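Fruit on the Table: the Garkadley Gallery

A few pictures and a lot of enthusiasm from our corner of Garkadley, where the fruit tray has become the best thing in the room.

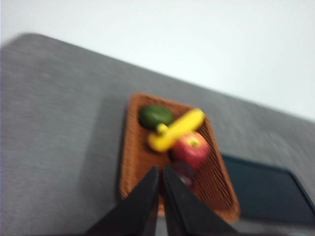

Does fruit keep better in a tray or in a deep bowl?
A shallow tray, for most kinds. Air gets round each piece, nothing is crushed at the bottom, and you notice a soft spot before it spreads to the neighbours.

What looks like an avocado, a banana, a red apple and a plum, all in the woven tray. I love that deep green right beside the yellow!

The tray's warm orange-brown does lovely things against a grey tabletop. White china never made me this hungry.

More about the tray

We put a tray out for the first time on 24th May, and by June it had its own place on the shopping list. The idea came from a café in Carvalho Street (now closed, sadly) which kept fruit by the till in low wicker trays and always seemed to sell the lot. Ours came from Prostoren, the homeware shop next to the station, and cost 17 pounds. There was a bigger one as well, but it would have taken over the whole table and we do need to eat there too.

A shallow tray is a bit fussier than a bowl, I'll admit. You can't tip a whole bag in and walk off. You lay things out one at a time, and I've found I really enjoy that part – it takes a minute or two and the table looks cared for afterwards.

What goes in, and when

Bananas go in last. They bruise if you so much as look at them, and they bring on everything they touch, so if you want a hard avocado ready for the weekend, snuggle it up to the banana and check it every morning. Press gently near the stalk end. If it gives a little, eat it that day or move it to the fridge.

Apples are the easy ones. They'll sit out for a week quite happily, longer if the room is cool, and the stripy red and yellow sorts are my favourites to look at as well as to eat. Any extras live in the salad drawer until there's a gap.

Plums are a summer treat and they never last long here. Buy them slightly firm, leave them out for a couple of days, and have a napkin handy! The very ripe ones make a gorgeous quick compote with a spoonful of sugar and a splash of water, about the easiest pudding I know.

Lemons look wonderful but dry out faster in the open, so I only put out what I'm going to use. Grapes and berries stay in the fridge until somebody asks for them.

Looking after a woven tray

Crumbs and bits of stalk get down into the weave. Turn the tray over, give it a good tap over the sink and go round the corners with a dry pastry brush. For sticky patches a barely damp cloth will do, then stand it on its side for an hour. If yours is natural rattan, don't leave it soaking. The plastic kinds are tougher and can be rinsed under the tap.

I wash the apples and plums just before eating, so nothing goes back into the weave wet.

Visitors and swaps

The Clestar allotments have a swap table by the gate all summer, and that's where many of our best plums come from. Last year there were over 20 sorts of apple on it by the end of the season, some with names written on scraps of card and some with no name at all. Do bring a bag, and bring something to leave in return – a jar of chutney always goes down well.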